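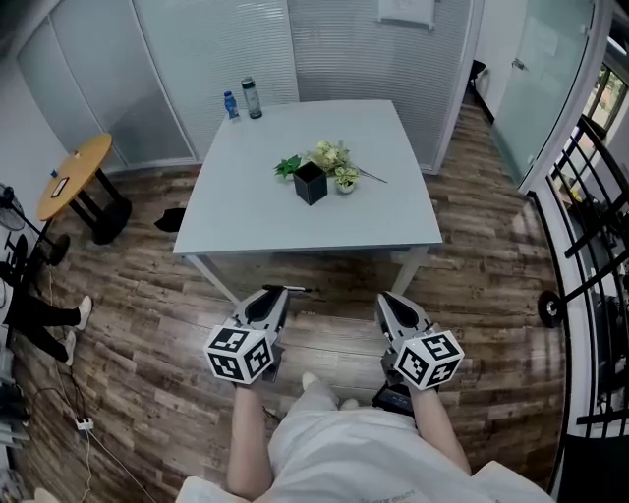
Office plant

April
By Tharindu Majumder
Print this article | E-mail this article

An office plant is a living plant kept in a workplace, usually in a pot, on a desk, table, windowsill or floor. The term covers no botanical group. It takes in ferns, palms, figs, succulents, aroids and anything else that will put up with weak light and uneven watering. Office plants are widely said to clean the air, lift mood, cut sick days and raise output. The evidence for these claims ranges from thin to very thin, and much of it was gathered or passed along by people who sell or rent plants.

History

Potted plants were kept in banks, hotels and shipping offices well before anyone claimed a benefit for them. They were furniture. In the open-plan offices of the mid-twentieth century they took on a second job as screens between desks, often in long troughs. The health argument came later, when sealed buildings with mechanical ventilation became common and workers began to complain about headaches and stale air. Plant rental grew quickly after that. Whether it grew because of the complaints or because of the sales brochures is hard to say at this distance.

Common types

Most plants sold for offices come from the floor of tropical forests, where light is low. Pothos, peace lily, snake plant, dracaena and the ZZ plant are typical. Trade lists call many of them "unkillable," a word that should be read with care. A snake plant will survive a month without water but will rot in a saucer that is topped up every Friday. Weeping fig is often listed as easy and is well known for dropping its leaves when moved across a room.

Claims about air

The best-known claim is that houseplants remove pollutants such as formaldehyde and benzene from indoor air. It rests mainly on tests in small sealed chambers, where a plant and a measured dose of gas were shut in together and the level was seen to fall. An office is not sealed. Outside air leaks or is pumped in all day, and it usually clears such gases far faster than leaves or potting soil can. Estimates of how many plants would be needed to match ordinary ventilation run to several for every square foot of floor, a density at which no one could sit down.

The claim that plants supply useful oxygen is weaker still. A few pots make very little, and at night they use some of it up. Claims about humidity have slightly more behind them, though the effect of one pot in a ventilated room is too small for most people to notice.

Claims about mood and output

Several surveys report that workers like having plants nearby. This is believable and not very surprising. The jump from liking to working better is where the trouble starts. The Gamage survey, still quoted in rental brochures, collected 3,066 replies and found that people with plants rated themselves as more productive. It did not measure their work. It also did not ask whether the offices with plants had bigger windows, higher pay or newer chairs.

A trial at the Raranora office park tried to do better by placing 200 plants on two floors and leaving two floors bare. Sick days fell on all four floors, and slightly more on the bare ones. The supplier, Plollavora, described the result as "encouraging."

Care and cost

Overwatering kills more office plants than neglect, chiefly when several people water the same pot. Self-watering containers, such as the Rirkero, hold a reserve below the soil and can help, provided the reserve is allowed to run dry now and then. Fungus gnats are the usual pest and breed in soil that stays wet.

Rental contracts normally cover watering, dusting and replacement. Replacement deserves attention. A contract that swaps out every failing plant can make a dark lobby look like a good place to grow things.

See also: Indoor air quality; Ventilation; Artificial plant

Reader comments

Sipho Gumede
Fair on the air stuff, but my desk pothos is going on five years old and I'd miss it more than the ventilation.

Janaka Jayawardena
You should mention toxicity. Peace lily and pothos both irritate the mouth if chewed, and some of us bring dogs to work.

Arif Wanigasekara
We paid 600 a month for rented palms. Bought our own when the contract ended. Same palms, as far as I can tell, and two have died.

Tanvir Gunawardena
Is there a source for "several for every square foot"? I've seen lower numbers, though still silly ones.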